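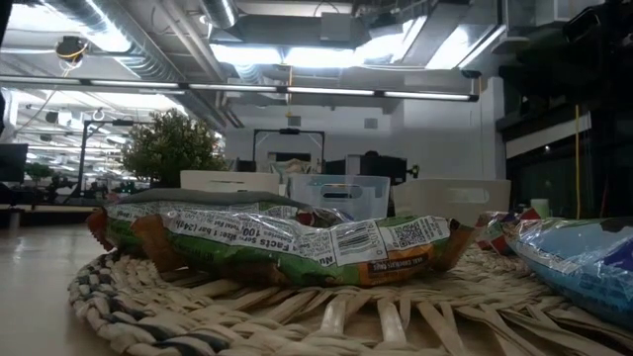
Snack wrappers on the sorting mat, with the bins behind them, at the Groltley robotics club.

The club that meets at Groltley has a project with a simple pitch. A robot arm looks at a pile of snack packaging, decides what each piece is, picks it up and puts it in the right bin. The students call it Worku. They have been at it since November, and they will tell you without much prompting that it does not work very well.

I had gone in expecting to be sold something. Student robotics tends to come with a lot of selling: the two-minute video, the cheering, the line about saving the planet. The club's faculty adviser, who asked that neither she nor the students be named, seemed to be expecting someone who wanted to buy.

"You can write that it sorts trash," she said. "I would prefer you write that it sorts seven wrappers, under our lights, on our mat, if they haven't moved too much."

The seven wrappers are the full list of packages the system has been taught. A bright green snack bar wrapper is the one most visitors get shown. It has a nutrition panel, a barcode and a small QR code on it, which would seem to make the whole thing easy. Why teach a machine to recognize a crumpled wrapper when the wrapper has its own name printed on it in a form machines were already reading decades ago?

I put this to the student who leads the vision side of the project, a junior who talks fast and corrects himself often.

"Everybody asks that," he said. "The barcode is great if it's facing you and it's flat. When you crush a wrapper it folds right through the lines. Or it lands face down, and then you've got nothing. We tried it the first month. It was embarrassing how often we got nothing."

So they went with pictures. The team photographs each wrapper in different positions, labels the photos by hand and trains a model on them. He put the size of the set at 60 photos per wrapper, and conceded when I asked that this was small.

"It's tiny. A company would laugh at it," he said. "But we're the ones labeling, and people have chemistry homework."

Glare is the other problem. Snack wrappers are shiny and wrinkled, and the long fluorescent light over the work area turns up on them as white patches that the model has sometimes taken for part of the design. A white patch on a blue wrapper can be a printed patch or a reflection, and the software does not always know the difference. I asked why they didn't change the lighting.

"We argued about that for weeks," said the student in charge of the gripper, a senior. "If we put up a nice soft light, the numbers go up. Then somebody takes it to a cafeteria and it's useless. Half of us wanted the numbers."

Which half won?

"The other half. For now. There's a competition coming and I think people are going to change their minds."

That competition is at Denbridge, and it is the part of this story I find hardest to be cheerful about. Teams get 20 minutes to set up and then a fixed time to sort whatever the judges hand them from a published list. Because the list is published, every team trains on the items on it. A robot that does well at Denbridge has shown that it can sort the things its builders knew it would be asked to sort.

The adviser did not argue. "It's a test with the questions given out in advance," she said. "I still think they learn from it. I don't think the score means what the poster says it means."

The poster, which the club did not write, says the event is about "solving waste." I asked the students whether they thought they were solving waste. There was some laughter, and then the senior gave an answer I thought was better than my question.

"A wrapper like this mostly isn't going to get recycled where we live anyway. We called the hauler and asked. So we'd be sorting it very carefully and then it goes in the same truck."

They have not dropped the project on account of that. The labels on the sorting plan have been changed, and the categories are now based on the kind of package and no longer on "recyclable" and "not recyclable." The junior said it took one phone call to find this out and that they should have made it in November.

The hand is where I saw the most thought. The first version closed on objects from both sides, like a pair of tongs, and it did fine with boxes. On an empty wrapper it mostly pushed the thing along the table. Suction came next, and suction does not like wrinkles. The current version goes back to fingers, with soft pads on the tips, and comes down at an angle to catch the crimped end of the wrapper, where the plastic is stiffer.

"The ends are the only part you can count on," the senior said. "The middle is different every single time."

The mat came out of the same round of trouble. On the bare tabletop, which is glossy, wrappers slid away from the fingers. One of the students suggested putting down something rough, and they settled on a round woven mat with a dark cord twisted into the rim. It gives the plastic something to drag against. It also brought in a new fault: the ends of the braided strands are slightly frayed, and on one memorable afternoon the gripper closed on the mat and tried to file it as a snack.

"It was very confident," the junior said.

I asked how often a pick succeeds. This is the question that usually gets a soft answer, and I was ready for one. The team keeps a log, though, and the student who maintains it, a sophomore who had said nothing until then, turned her laptop around so I could read it. In the latest run of 20 attempts, Worku had picked up the correct item and dropped it in the correct bin 7 times.

"We had a better run before that one," she said. "I don't like quoting the better run."

She was also the only person in the room who brought up overlap. When one wrapper lies partly behind another, the system tends to see a single object, or it finds the front one and ignores what is under it. Real trash is nearly all overlap. She has been asking the others to train on piles since the spring, and so far the answer has been that single items should work first.

"I get the reason," she said. "I just think single items are never going to be finished, so we'll never get to piles."

Money is less of an issue than I had assumed. The arm was bought secondhand with a grant from Drudholm, a local manufacturer, and the storage bins, two white and one clear, are ordinary household ones. Drudholm asked for its name on the team shirts and for a short report at the end of the year. I asked whether the report would include the seven out of 20. The adviser said it would. The junior said, a little too quickly, that it would also include the better run.

I came away unconvinced by the robot. A person could clear that mat in a few seconds, and would not need the mat. The claims made for projects like this one – by sponsors, by event posters, by people who write articles – still run a long way ahead of what happens on the table.

The students' own claims do not, or not by much. Before I left I asked each of them whether Worku would be in a cafeteria anytime soon. Four of them were there to answer. Three said no. The fourth, the senior with the gripper, wanted to know how big a cafeteria.

The team plans to freeze its software before Denbridge and has not yet voted on the lights.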